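The Name on the Form

When Xiomara Kapoor applied for a bookkeeping job at Kitgate, a mid-sized freight company in the town of Crenshaw, she expected the usual calls to her referees. What she got was an email at 7 in the evening asking her to explain a court matter in a town she had never visited.

The matter belonged to another woman with the same surname and the same first initial. Kapoor had two working days to prove it wasn't hers.

"I had to show where I was living nine years ago," she says. "I found an old power bill in a shoebox. If I'd thrown it out I don't know what I would have sent them."

She got the job, starting in December, three weeks later than planned. The company that ran the check fixed its report but never told her how the mistake was made.

Mix-ups of this kind are a small part of the screening business, but they take up a good deal of the time of the people who work in it. Most checks come back clear within a few days. The ones that don't are often held up over a name, a birth date or an address that nearly matches someone else's.

How a match goes wrong

Deepak Nishad manages disputes at Vetum, a screening firm with an office above a pharmacy and a staff small enough to fit around one lunch table. Last year the firm completed 2,735 checks for employers, landlords and sporting clubs. In 244 of them the person being checked questioned something in the report.

Nishad went through all of those files himself. In 116 the person was right and the report was changed. The rest were either withdrawn or turned out to be correct, though he says a fair share of the correct ones were badly worded.

"A charge that was dismissed would be listed under a heading that made it look like a finding of guilt," he says. "The person reads that and gets angry, and fair enough. We've changed the heading."

The wrong matches came mostly from searches run on too little information. A search on a surname and initial brings up everyone who shares them. A full name and date of birth narrows the list, and a former address usually settles it. Vetum now won't start a check without all three, and clients have complained about the extra page on the form.

He has kept the old version of the form pinned beside his desk. It has a single line for the name, which was no help with people who had married, changed the order of their names or moved from a country where the family name is written first.

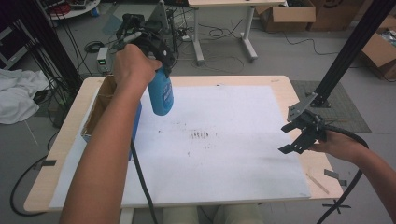
What to do before you sign

Consent forms are often sent late in the hiring process, when an applicant is keen to get things moving. Nishad would like people to slow down and read them. The form should name the company doing the check and say which records will be looked at. If it says only "background enquiries", ask for more detail in writing.

List every name you have used, including a maiden name or a shortened first name you once put on a lease. Leaving one out can look like hiding something, even when you simply forgot. Put your addresses in order and include the months if you can remember them.

Ask for a copy of the report as well. Some firms send it without being asked, while others wait for a request. Kapoor saw hers only because the hiring manager at Kitgate forwarded it.

If something in it is wrong, write to the screening firm and the employer on the same day. Say which line you dispute and attach whatever you have. An old lease, a payslip or a tax notice will do. Keep the email short, and ask the employer to hold the decision until the firm has replied.

Small landlords and big files

Employers are only part of the picture. On Wandirska, a new townhouse estate on the edge of Crenshaw, applicants for a rental are asked for bank statements, references and permission to search tenancy records. Several told us they had handed over the same papers to three different agents in a month and had no idea where the copies were now.

Nishad thinks most agents ask for more than they read. He tells his landlord clients to look at the identity document, note that it was seen and give it back. Some of them do. Others still send him the whole bundle, and his staff have to delete what they didn't need.

Kapoor now handles the payroll at Kitgate and sees the check from the other side, when new drivers ask her why theirs is taking so long. She has moved the power bill out of the shoebox and into a folder, along with every lease she could find.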